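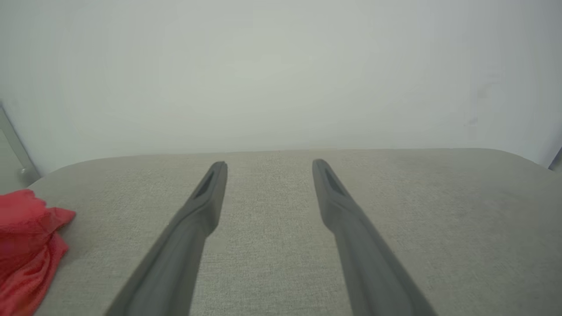 A reader in Himdale writes that the folding planner in Lundari "just works" once you install it, and wants to know why I keep telling people to wait. Well, I ran it for 24 days on household cloth, and I'd call it half finished. If you're going to use it anyway, these settings help.

- **Start with one bright cloth on a plain, pale surface.** Red on light gray is an easy job for the segmentation. White on light gray is where you learn what you bought.
- **Turn off auto-regrasp.** Set retries to 3 and let it stop. Left alone, it will pinch the upholstery and log a success.
- **Raise the approach height before you touch the grip force.** Most bad grasps I traced were depth errors on woven fabric — the force was fine.
- **Don't trust the confidence score.** Verschueren's add-on prints it to 4 decimal places. I got high numbers on bare cushion.
- **Save your logs.** The viewer drops everything past 2,000 lines and doesn't warn you.

The Trimelberg build is supposed to fix the depth filter. I'll believe it when I see it fold a dish towel.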